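Ticket: Siston tracker drops pose on bedding clips
Status: open, July

Replay on Olumska build. Pose fine for first 334 frames then z jumps, gripper width reads garbage. Restarted twice, same spot.

Tried:
- feature cap 200 to 800, no change
- exposure floor up, a bit better, still drops
- swapped in old Lacson calib file, worse. reverted

Log says "low texture, 100 inliers min not met". Pale duvet, low light, not much to grab onto.
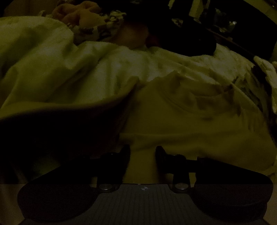

Next up, masking the fingers and pads out befor feature detection, think they're eating half the matches. Plomon config has a mask slot allready, just empty. Will rerun at 4pm and post the log.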